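The Halov Ferry

Posted 2026-01-08. Still a draft, sorry, wanted it up before I lose my nerve.

Kirsty missed the last boat by the length of a sandwich.

She'd stopped for it at the kiosk on the hill. Egg. Not even a good one. By the time she came down the steps to the landing with her bag banging on her hip the ramp was up and the boat was already showing her its back end, all lit up, a man in a yellow jacket coiling rope and not looking at her.

"Hey," she yelled. Then louder. Then she ate the rest of the sandwich, standing there.

Next boat, six in the morning. It said so on the board. It also said BEVINE LINES THANKS YOU FOR YOUR PATIENCE, which she had none of.

The waiting room was unlocked. Two benches, a heater that ticked, a rack of leaflets for a cave nobody went to anymore. And a man asleep on the far bench with his hat on his chest. Big man. Boots unlaced. She sat down as far off as she could get and took out her phone and it had 13 percent.

She typed, Missed it. Home tomorow.

Deleted it. Typed, Is he still awake. Deleted that too.

"Signal's better by the door," the man said. Eyes shut.

"I'm fine."

"Okay."

The heater ticked. Rain started, or the sea got louder, hard to tell which in there.

"You're a Ngata," he said.

She looked at him then. He had one eye open.

"You walk like Ruben. Came down those steps like they owed you money."

"He's my dad."

"I know he is. Warrick Wihongi." He sat up, took a while. "I crewed with him. Way back, on the Zekadia. Before she was scrap."

She knew the name of the boat. Everyone in her house knew the name of the boat. There was a photo of it in the hall and a piece of it, a brass something, holding the bathroom door open. The name Warrick she knew also. It was what got said right before her father left a room.

"You owe him 2000 dollars," she said.
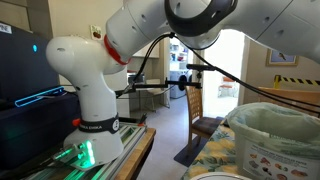

Warrick laughed, and then it wore off and he rubbed his face with both hands.

"1000," he said. "Is he saying 2000 now?"

"He's always said 2000."

"It was 1000. And a outboard motor." He thought. "Could be the motor was worth the other."

"So 2000."

"So 2000. Yeah."

She nearly smiled and was annoyed about it. Twelve hours on buses to get this far. Her brother on the phone saying come now, don't pack, just come, and she had packed anyway, badly, one black dress and no shoes that went with it. Like bringing the dress might make it happen. She'd taken it out twice and put it back.

"Is that why you're going over?" she said. "To pay him?"

"Heard he was poorly."

"Who from?"

"It's an island, love."

He reached under the bench and came up with a thermos and poured tea into the lid and held it out, arm all the way stretched, so she wouldn't have to come closer if she didn't want. She came closer. It had so much sugar in it her teeth hurt.

"He won't see you," she said.

"No, probably not."

"He'll throw something."

"Can he throw?"

She drank some more of the tea. "No," she said. "Not now."

Neither of them said anything for a bit. Out past the glass the landing light went round on the wet boards. She was thinking about the brass thing on the bathroom floor, how every one of them had stubbed a toe on it, years of that, and her mother saying get rid, and him picking it up and polishing it on his shirt and putting it back exactly where it was.

"What's it off?" she said. "The brass bit. He's got a brass bit."

"Like so? With a lip on it?" His hands made a shape.

"Yeah."

"He kept that?" Warrick looked at the heater. "That's off the galley door. I broke that. I went through that door in a blow, headfirst, and he sat on me for an hour with a towel on my head so I wouldn't go to sleep. Sang at me. Terrible. He had the one song."

"The one about the mule."

"The mule! God. All the verses."

"There's so many verses," Kirsty said, and her voice went, just like that, on the word verses. She put the lid down on the bench. He looked at the leaflets about the cave and kept on looking at them until she was done.

Later she slept, sitting up. When she woke it was still dark and there was a coat over her that smelled of diesel, and he was standing at the door in his shirt.

"She's coming in early," he said. "Tide."

The lights were out there, low down, not moving much. She folded the coat. Her phone was dead. She got her bag.

"You've got it with you?" she said. "The money."

He patted his pocket. "Since February. Just never got on the boat."

The ramp came down - huge noise, chain and all - and the man in the yellow jacket waved them over, hurry up, hurry up. Warrick stopped at the edge, with his laces still undone.

"Tie your boots," she said, and she waited while he did.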